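# Teaching an arm to grab the bunny crackers

Sunday afternoon, second coffee, and I finally have enough feeling back in my left thumb to write this up.

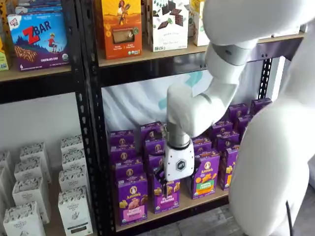 ## What I've been up to

If you missed the last post: I'm helping out on a grocery shelf project at Wornau for the summer, and my job is to drive. I hold a controller in one hand, the arm copies what my hand does, and every time I get a box off the shelf and into the tote we save the whole run. That's one demo. The goal for the week was 200 of them, all on boxed snacks.

I figured I'd be good at this. I play a lot of games! I can parallel park! My first morning I got through 20 demos and Josée Campbell threw out most of them when she looked at the recordings.

## The wiggle problem

Her complaint was the wiggling. When I get close to a box I start making tiny corrections, left a bit, right a bit, no, back again, and then I close the fingers. I didn't even know I was doing it. But the model learns from whatever I give it, so if I dither in front of the Annie's, the robot is going to dither in front of the Annie's too (and probably worse than me).

So now I stop my hand a little way out, look, decide, and go in once. If I miss, I miss, and I back all the way out before trying again. Josée likes those. She says a clean recovery is worth keeping, and she flags them so they don't get mixed up with the plain grabs.

## Purple on purple on purple

The front row is easy enough. What gets me is the second row, where you've got one purple box behind another purple box and the edges sort of melt together. From where I stand, the arm itself also blocks a good chunk of the shelf, and I spent half of Tuesday leaning sideways like I was trying to see around a tall guy at the movies.

Bergþóra Kragh told me to quit leaning and use the wrist view on the monitor for the last bit. It felt awful for an hour and then it clicked. My times dropped too! I was at 60 seconds a grab before and I'm down to 53 now, which I realize is still slower than any human being who has ever wanted a snack.

A few other things I've picked up:

- Change the starting pose a little every time. I got lazy and ran a whole batch from the same spot, and Bergþóra made me redo it.
- Come in straight. If the fingers are at an angle, the cardboard buckles.
- Put the boxes back a bit crooked. Real shoppers do.
- Eat lunch first. You're staring at crackers all day.

## Next up

The ZBAR box on the upper shelf, which means a lot more reaching, and I already know my shoulder is going to complain. After that we try a first training run on the cracker demos and see what the arm does without me. Bergþóra thinks it'll manage the front row. I have a cookie riding on the second row, so I'll post again once that's settled.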